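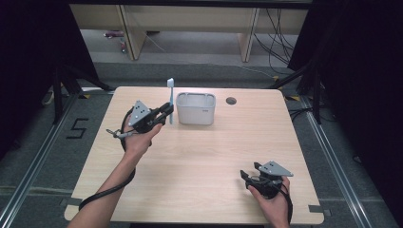

Repair evenings move to Vadell Street

The repair evenings will be held in the ground floor room at Vadell Street from now on. The old room at Avram House had been too small since April, and people were queuing on the stairs with their toasters. Doors open at 6 and the last item is taken in at 8.

Bring one item per person, with its lead or charger if it has one. We can look at lamps, radios, small kitchen appliances, clothing and bicycles. We can't take microwaves or anything that runs on gas. Repairs are free, but you pay for parts, and Naa Mensah will tell you the price before anything is ordered.

The sewing table is back too. Larysa Romaniuk will be showing how to replace a zip and take up a hem. Please wash clothes before you bring them.

We have mended around 200 items so far this year, mostly lamps and vacuum cleaners. A list of what we could not fix is pinned up by the door, in case anyone has a spare part at home.

There is step-free access from the car park side. Bikes can be left in the yard.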